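For our term project in Work and Technology, our group chose the dish room at the Miltinell, a residential training center where the kitchen feeds students and staff twice a day. We picked it partly for a silly reason (one of us used to wash dishes there in the summers!) and partly because it had just gotten a pair of robot arms from a small company called Sulutus, and we wanted to know what that does to a job most people never think about.

We interviewed 11 people who work in the kitchen, and we also spent a lot of time in the corner with the red marble counter, where the racking gets done. Racking is the part where plates are stood up in a wire rack one at a time. It sounds like nothing, but on a full shift it is hours of small reaches, and the older workers all talked about their wrists and shoulders before we even asked.
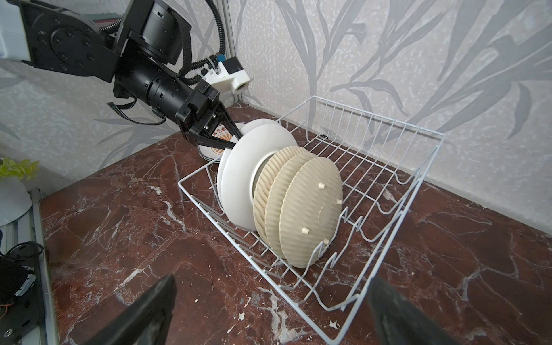
What surprised us was how fast the talk moved away from sore wrists. Several workers told us they had liked racking, because it was the one stretch of the shift when two people stood side by side and could chat. Now one person watches the arms and steps in when a plate goes in crooked, and the other has been moved to prep. The person watching is less tired at the end of the night but, in her words, "a lot more bored and a little bit lonely." We heard that in some form from nearly everyone who had done the watching job.

There was also the matter of who gets trained. Only the morning crew had been shown how to pause and restart the arms, so the evening crew had to phone upstairs whenever something stopped. They were pretty annoyed about it, and we think they had a point. The kitchen manager told us a second training round was planned for March, with 18 places.

Colored and patterned plates came up too. The workers sort dishes by feel and habit, and they had a lot of opinions (warm ones, mostly) about which plates they would trust to the arms and which they would still rather rack by hand.

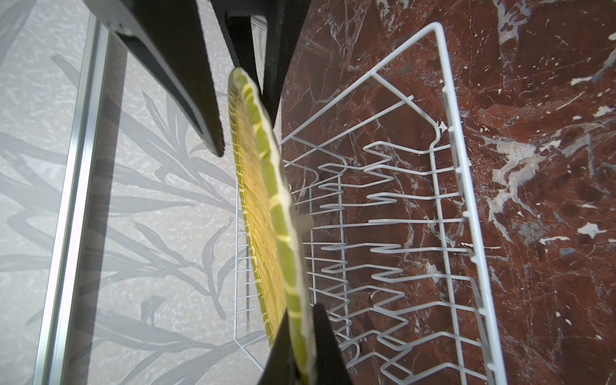

## What we would suggest

- Train both crews at the same time, and pay them for it.
- Trade the watching job every hour so it doesn't land on the same person all night.
- Ask the workers before changing the rack layout again. They know where their elbows go.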